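Teaching by Hand at the Skoscombe Workshop

If you dropped by the Skoscombe workshop on a Sunday in February, you probably found the kettle on and Nisreen Hakim bent over a desk with the side off an old desktop computer. She and Ziad Dabbas have been running the hand-teaching sessions for Plister, our project on getting a robot to help take apart retired PCs, and we have had so many kind questions about it that I promised a proper update (long overdue, I know!).

The idea is simple enough to explain over a cup of tea. A person guides the arm through a job from start to finish, the arm's movements and camera views are saved, and then we do it again, and again, with the tower turned a little or the cables lying another way. Ziad recorded 40 runs this month and Nisreen another 55, and they both say the hardest part is slowing down. Your own hands know how to slip past a bundle of wires without thinking, and when you are steering a gripper you suddenly have to think about every bit of it – which way the wrist is turned, how close you are to the memory slots, where the cables might catch.

Bilal Khalaf has been trying the same work by remote control and finds it easier on the shoulders, though he misses being able to feel when something pushes back. We plan to keep both methods going through the spring.
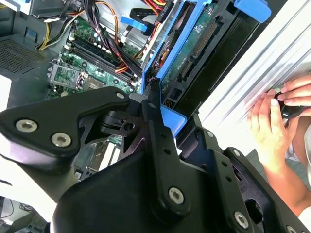 The arm inside an open tower, close to the blue drive cage.

Samira Khalaf is now sorting through the recordings and would love a second pair of eyes. She is in most evenings until 8, and there is room for 2 more people at the next session, no experience needed. Old desktop towers are welcome too, working or otherwise, as long as you have taken out anything you want to keep.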